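Work and Automation, Unit 6
Handout: When the arm arrives at the bench
Reading for this unit: Nakajima, chapters 3 and 4

Last unit we looked at automation from the manager's office, with the payback tables and the floor plans. Now for my favorite part of the whole course - what happens at the bench itself, where somebody has to work a few feet from the thing all day!

Our main case is Lanari, a workshop that folds, checks and packs cloth covers. It had 50 people on the floor when the first arm came in. Setsuko Nakajima spent a whole July there with a notebook, and her chapters are wonderful on small stuff. She writes down where people put their feet, who moves a cable and who steps over it, which jobs get a name and which never do.
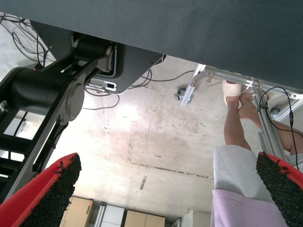
Keep three terms from her book handy as you read.

Handover work: passing the cloth to the machine and taking it back. Before the arm, a folder did a cover start to finish. Afterward the job broke into short pieces, and people had to learn a new rhythm. Several of them liked it. Several missed finishing a thing themselves.

Minding: watching, waiting, being ready to step in. It looks like rest to a supervisor walking by, and it wears people out in its own way. Nakajima's interviews on this (pp. 88-97) are the best pages in the book.

Teaching: showing the arm what a good fold is. Cloth is a terrific subject for this course, by the way. It sags, it creases, it never lies the same way twice, so the knowledge in an experienced folder's hands suddenly matters to the engineers.

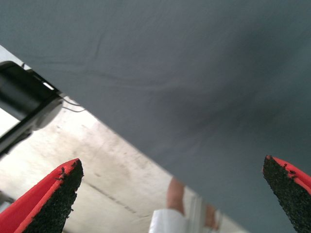 Fig. 2. Gray cloth and the two gripper fingers, with a hand near the cloth's lower edge.

Now the pay question. At Lanari the target went from 700 covers a shift to 2,000, and the pay grade stayed where it was. Folders who taught the arm were still listed as folders. Compare this with Tsuchiya, where teaching became a separate grade with its own training hours. Same kind of machine, very different deal! Ask yourself who was in the room when each one was agreed.

For discussion:
Pick a job you have done. Which parts would turn into minding?
If a worker's skill ends up in a machine, what is owed for it, and for how long?
Would you rather have Lanari's arm with Tsuchiya's grades, or no arm? Come ready to argue - I love this one.

The Clestis and Climard cases are for next unit. Skim them if you have time, and bring the grade table from Tsuchiya with you.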